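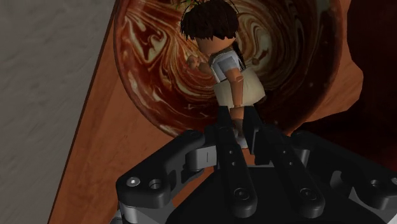
Speaker notes, Gridow evening talk, Apr 17, 2022
Hussam Srour

# Eating at the same table: what we learned from a shared weekly supper

Running time 29 minutes plus questions. Water on the lectern. Don't start until the side door is shut, it bangs.

## Opening (3 min)

Thank Gill for the hall and the soup.

Say who I am. I've cooked the supper at Grindwood since the first October. Before that I ran a canteen kitchen and had never cooked for anyone who wasn't paying.

Ask for hands: who ate their last meal alone? Wait. Put my own hand up as well.

## Where it began (5 min)

Grindwood is a street of terraced houses with a closed shop at one end. People knew each other's cars better than each other's names. Gill put a note through every door on one side of the road, offering a hot meal at six o'clock, pay what you like. She ran out of paper before she got to the other side, and we still hear about that.

We laid places for 12 and everyone who had said yes came. The food was lentils, rice and a tray of roast carrots. I forgot the salt. One man took it off the shelf and passed it down the table without saying anything — that was the first time I thought it might work.

Pause here. Don't rush to the money part.

## Money (6 min)

People always ask, so give it straight.

- Total takings in the first year: £2571.
- Nearly all of it went on food and gas.
- We bought one big pan new. All the other pans came second-hand.
- No one was ever asked what they had put in the tin.

The tin sits by the coats, out of view of the table. In the early weeks it was next to the food and people looked at each other when they walked past it. We moved it and takings went up a little.

If someone asks about grants: we applied for one, spent two evenings on the form and didn't get it. I wouldn't tell anyone else not to try.

## What to cook (6 min)

Keep this practical. Half the room will be here for this bit.

Cook one main dish, with no meat in it, so everyone eats from the same pot. For rice I allow 200 grams dry between three. Bread goes out first and early. Pudding can be fruit.

Tell the Flerkik story. (It's the dumpling dish Gill's aunt used to make, name spelt however you like. I made it from a recipe read to me over the phone and it came out like wallpaper paste. They ate it. Two people asked for it again, and I'm still not sure they meant it.)

Things that went badly: fish pie, anything fried, a salad with grapefruit in it.

## Children (4 min)

We didn't plan for children and should have. They finish in ten minutes and the adults want an hour. Now there's a low table in the corner with paper and crayons, and they can get down when they like.

Let them serve. A seven-year-old with a ladle will get more greens on to a grown man's plate than I ever have.

## Close (5 min)

Numbers fell in the second winter and we went down to every other week for a while. Say so plainly. We were tired — I was, anyway — and a smaller supper was easier to keep going.

If you want to start one, pick the day and the time and leave them alone. We changed the time once, to half past six, and lost several of our older regulars for a month.

Sign-up sheet is at the back by the urn. Spare pens in my coat pocket.

Questions. Repeat each one into the microphone before answering. Hall has to be empty by nine.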